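Rustach Paper Goods – Frequently Asked Questions

What is the smallest order for swing tags?
The smallest order is 50 tags of one design. If you need two designs, each of them must be 50 pieces.

Can I send my own artwork?
Yes, please. We accept PDF files with all fonts converted to outlines. Leave 3 mm on every side, otherwise the cutting can touch your text. We check each file by eye before printing, but we do not correct spelling.

Which paper do you use?
Two papers are in stock: Vorkis, which is smooth and bright, and Gomutari, which is a little rough and more cream in color. Gomutari takes pencil and ink stamps well. On Vorkis the ink stamp needs some minutes to dry.

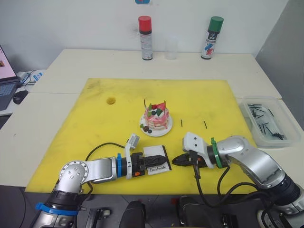
Do you help with the wording?
We can give advice, but the decision stays with you. Many makers want the material, the washing instructions and the price all on the front, and then the tag becomes difficult to read. One word is often enough there – the white card with "Handmade" along its lower part and a black border is a layout we like for knitwear and soap. The washing instructions can go on the back.

How long does it take?
Printing takes 11 working days after you approve the proof. In December please allow 26 working days.

Do you punch the hole and add string?
The hole is included in the price. String is extra, and it comes in a separate bag, not tied.

Can I collect the order myself?
Yes, from our workshop at Sârbu Street 117. Please bring your order number. We keep finished orders on the shelf for one month.

Can I return printed tags?
Only if the mistake is ours. Write to us with the order number and we will print them again without cost.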